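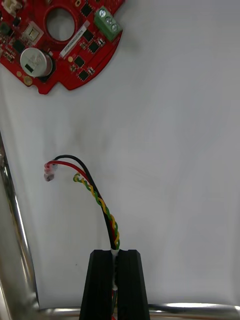
The Red Board

Indira Thomas put the board on the white cloth and did not touch it for a long time. Her tea became cold. In the next room the clock of her father was making its small noise, and the rain had stopped.

The board had come in the morning, in a box with too much paper. The letter was short. Mr. Venkataraman wrote that the old Collix lamp in the harbor at Tastinow had been taken down in February, and that the workers wanted to throw away everything inside. He remembered her name from the drawings. He thought she should have at least this part.

She was surprised that it was so red. In her memory it was darker, like brick. But she knew the curved side immediately, because she had fought for it. The company wanted a square board, which was cheaper, and she was twenty-six years old and said no, the lamp is round, the board must be round also. They argued for 42 days. In the end they let her do it, perhaps only to have quiet.

She moved her finger along the edge until she came to the notches. Then she put the finger in the big hole and felt the cloth on the other side. The hole was for the steel rod of the lamp. Her father had asked her about it once, when she brought the first drawing home.

"You made a thing and then you cut out the best part," he said.

"The rod must go through, Papa."

"I see. So it is a door."

He was a tailor and he understood holes only as something to be repaired. The cloth on the table was his. He used to spread it out before he cut expensive material, and it never wanted to lie flat, even then.

She took the small screwdriver from the drawer and tried it on the green terminal. It fit the first of the three screws. She did not turn it. Somebody in Tastinow had closed that screw with his own hand, on a ladder probably, with the wind in his jacket -- and she had never met him. She had been to Tastinow only one time, for 8 hours, and it was foggy and the lamp was not yet installed. After this Curkum bought the company and she went to work on elevators.

There was a white label across the board, with a line of very small letters. She brought her glasses, and then the other glasses, but her eyes were tired and she left it for the daylight.

How many boats, she wondered. Mr. Venkataraman wrote that 300 came in during a good year. She tried to imagine one of them, a man on it who was cold and wanted his supper, and who looked up and saw where the land was.

She warmed the tea again. Then she sat down and began to write him an answer, and the first thing she asked was if he knew what had happened with the rod.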